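In praise of the long library table

I've been a regular at the Etthorpe library for 20 years, and my favourite thing in it has never been a book. It's the big shared table by the periodicals, and I think every town should have one (two, if there's room!).

You sit down on a Friday with your crossword, and by three o'clock you've met a retired surveyor, heard a teenager mutter through her chemistry and been lent a pencil. Try getting that in a booth. Booths are lovely for phone calls, I'll grant you, but the plan to replace our table with six of them makes my heart sink.

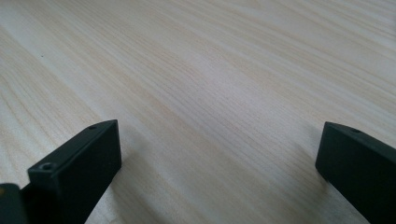
Pale timber, fine straight grain: my favourite sort of tabletop.

Waltraud Gasser, who ran the Amstead branch before she retired, once told me she judged a library by how many strangers would share a lamp. I love that measure. At Amstead they kept their table, added a jigsaw in May, and people who'd nodded at each other for years finally learnt each other's names. The jigsaw had 675 pieces on the box and 591 by winter, and they're still doing it.

So keep the booths small and put them upstairs. Leave us the table, with its wobble and its neighbourly elbows. I'll be at the window end, stuck on 3 down, and very glad of company.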